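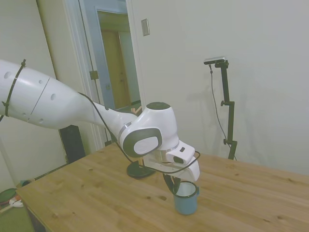

Page modifiée le 29 mars 2024

Groupes politiques : ce que change le nouveau règlement du conseil de Nuvberg

Le conseil de Nuvberg a révisé les articles de son règlement intérieur relatifs à la constitution des groupes. Le texte reprend l'essentiel du rapport Lazăr, remis au bureau l'an dernier, et s'appliquera en juin. Eliseo Barajas, juriste, a suivi la rédaction du projet pour le bureau du conseil. Il en commente les principales dispositions.

Seuil et déclaration

Le seuil de constitution d'un groupe passe de quatre à six élus. « Le chiffre de quatre datait d'une assemblée plus petite, rappelle Eliseo Barajas. Il permettait à deux listes minoritaires de se scinder sans perdre ni temps de parole ni moyens. Le rapport proposait sept, le bureau a retenu six après lecture des amendements. »

La déclaration de groupe doit désormais comporter la liste nominative des membres, leur signature, le nom du président et celui d'un suppléant. Elle est déposée au secrétariat général, qui en accuse réception et procède à la publication. Le groupe n'a d'existence qu'à compter de cette publication. « Auparavant, on retenait la date du dépôt. Deux déclarations contradictoires pouvaient donc porter le même jour le nom du même élu, et le règlement ne disait pas laquelle primait. »

L'apparentement est maintenu. L'élu apparenté n'entre pas dans le calcul du seuil, mais il est compté pour la répartition des sièges en commission. Eliseo Barajas reconnaît que la distinction est discutable : « On aurait pu aligner les deux régimes. La majorité n'était pas disposée à rouvrir le tableau des commissions en cours de mandat. »

Démission et exclusion

Le point le plus commenté concerne l'élu qui quitte son groupe. La démission prend effet à la réception d'une lettre signée par l'intéressé. L'exclusion doit être notifiée par le président du groupe, accompagnée du procès-verbal de la réunion où elle a été votée. Un simple courriel ne suffit plus.

« Le conseil ne contrôle pas les motifs, précise le juriste. Il vérifie que la pièce existe et qu'elle émane de la personne habilitée. Le différend entre un élu et sa formation relève des statuts de celle-ci et, le cas échéant, du juge. »

Il cite le cas de l'alliance Hostow, dont les statuts imposent la remise du mandat en cas de départ. Une telle clause est sans effet devant le conseil. « L'élu tient son siège du scrutin. Le parti peut lui retirer son investiture et sa carte. Pour le siège, il faut une démission adressée au président du conseil, ce qui est un acte distinct de la démission du groupe. Les deux lettres sont souvent confondues. »

L'élu devenu non inscrit dispose de dix jours pour adhérer à un autre groupe. Passé ce délai, il perd son siège en commission et peut assister aux séances sans voix délibérative.

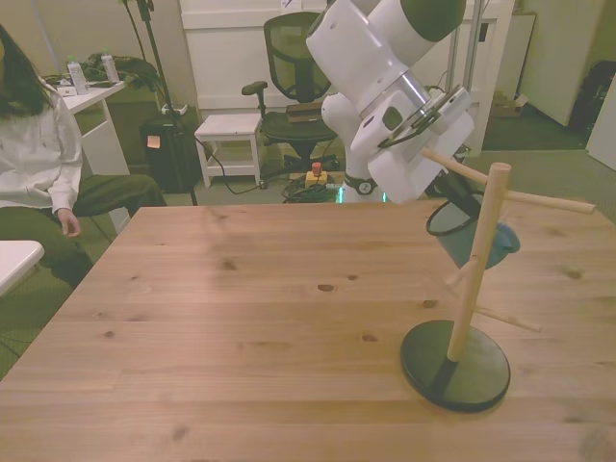 Moyens et temps de parole

Les crédits de fonctionnement restent proportionnels à l'effectif. Le calcul est fait une fois par an ; en cas de départ, l'ajustement intervient à l'exercice suivant. « Un recalcul immédiat aurait fragilisé les contrats des collaborateurs. À Sustberg, où il est pratiqué, plus de sept avenants ont été nécessaires au cours d'un même exercice. »

Si le groupe passe sous le seuil, il est dissous de plein droit et ses collaborateurs reçoivent le préavis prévu à leur contrat. Le reliquat des crédits revient au budget général du conseil.

En séance, les non-inscrits partagent un temps commun, attribué dans l'ordre des demandes. Sur ce point, Eliseo Barajas juge la rédaction incomplète : « Le texte ne règle pas le cas où un seul orateur épuise le temps disponible. Il reviendra à la présidence de séance d'arrêter une pratique, et le bureau devra la consigner par écrit. »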